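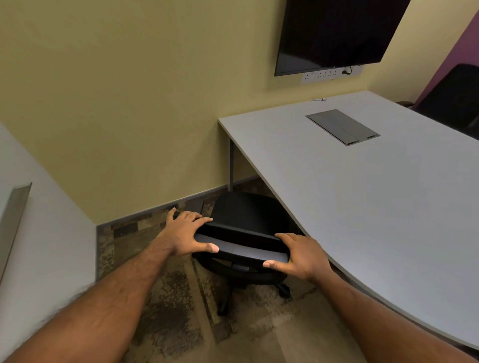 Chairs, then. Yufang Su asked the list for a rule on how the meeting room should be left, and since I was the last one to complain, I seem to have been elected. My proposal is that whoever books the room pushes the chairs in before leaving. Take the black one by the curved backrest, a hand at each side, and steer it under the light grey desk until it stops arguing. It has casters. It wants to go somewhere, and last week it went into my shin.

On 29/12/2023 Yufang Su wrote:
> Adi, the Golix people had the room after us and found
> chairs all over the carpet. Can we agree on something?
> Also, does the table go back to the wall or stay put?
> I have 30 people coming in February and would like
> them to be able to reach the door.

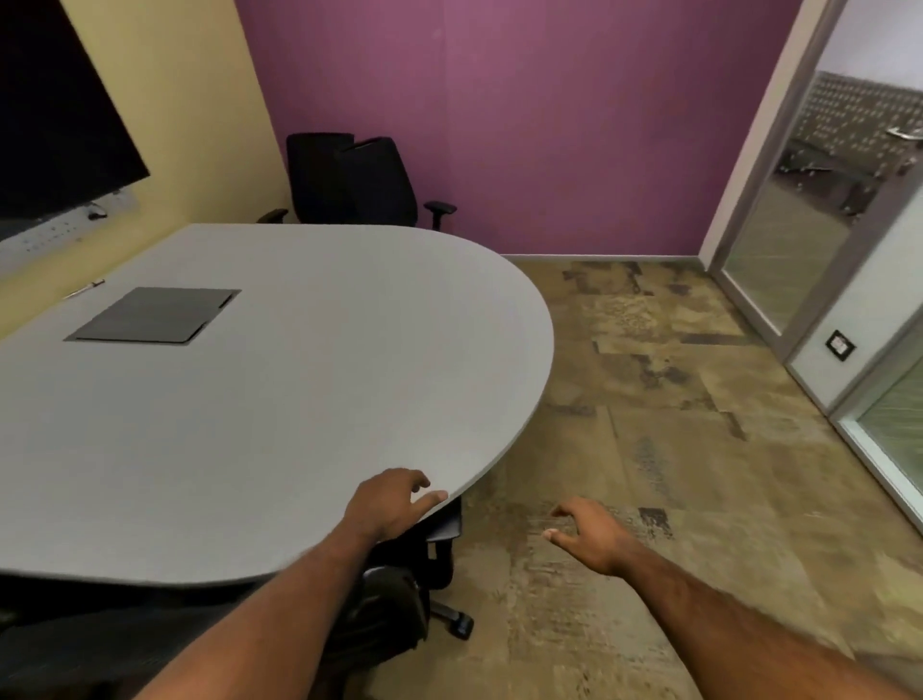
As for the table, leave it put. Last time it traveled, it took 2 of us and most of a lunch hour, and the Tondden crowd still said it was crooked. The two mesh chairs can stay together at the back by the purple wall, where they bother no one. For your 30 I'd book the big room downstairs, ext. 3519, and ask for Luo.

Pens left on the table will be considered donations. I already have a good selection.

Adi Hidayat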